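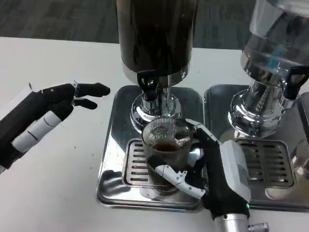
C'est quoi, un enfant acteur ?

Un enfant acteur, c'est un enfant qui joue dans un film, une série ou une pub. Il apprend un texte, il met un costume, il fait semblant. Comme toi à la récré, mais avec des horaires !

Comment on est choisi ? Par un casting. Pour la série Tramia, 529 enfants sont venus. Deux rôles à donner. Deux ! Alors si on te dit non, c'est pas grave. Souvent ils cherchent juste une voix, une taille, des cheveux roux...

Le jour du casting :
- tu dis ton prénom et ton âge
- tu lis un petit bout de scène
- on te demande de recommencer, en colère, ou triste
- et après on attend. Longtemps parfois.

Et l'école ? Obligatoire. Sur le tournage du film Mondarov, les enfants avaient classe le matin, dans une caravane. Maths d'abord, dragons ensuite.

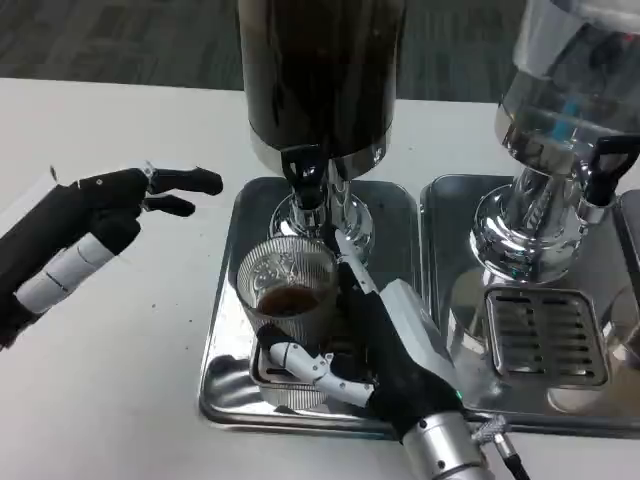 Club Média Junior de Rewi
Et l'argent ? Une grosse partie est mise de côté, sur un compte bloqué. L'enfant le touche quand il est majeur. Donc non, pas de piscine à 11 ans.

Être connu, c'est bien ? Ça dépend. Des gens te disent bonjour dans la rue, d'autres écrivent des choses méchantes sur internet. Les parents gèrent les comptes, surtout avant 13 ans.

Petits mots à savoir
Figurant : on le voit, il ne parle pas (ou presque).
Doublure : elle remplace l'acteur pour certaines scène.
Prise : un essai filmé. Il en faut parfois plus de 11 pour une seule phrase !

Envie d'essayer ? Parles-en à tes parents, puis au théâtre Diltar, l'atelier reprend en avril.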